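Sorting room notes - April

The Travidbridge Toy and Games Library has completed the first stage of its loose-parts sort, with 494 pieces now returned to their sets. Members are thanked for their patience while the Medrano Room shelves were closed to borrowing.

Odd building blocks continue to come back in the wrong boxes. Borrowers are asked to check the contents card before returning a set and to place any stray piece in the grey bins on the sorting table - please do not leave parts at the front counter.

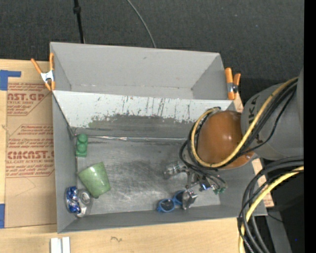 Sets missing more than two pieces will be withdrawn until replacements are found. Donations of building blocks in any colour are welcome and may be left at the Allside entrance until 4 pm. The next stage will cover the 16 large construction sets.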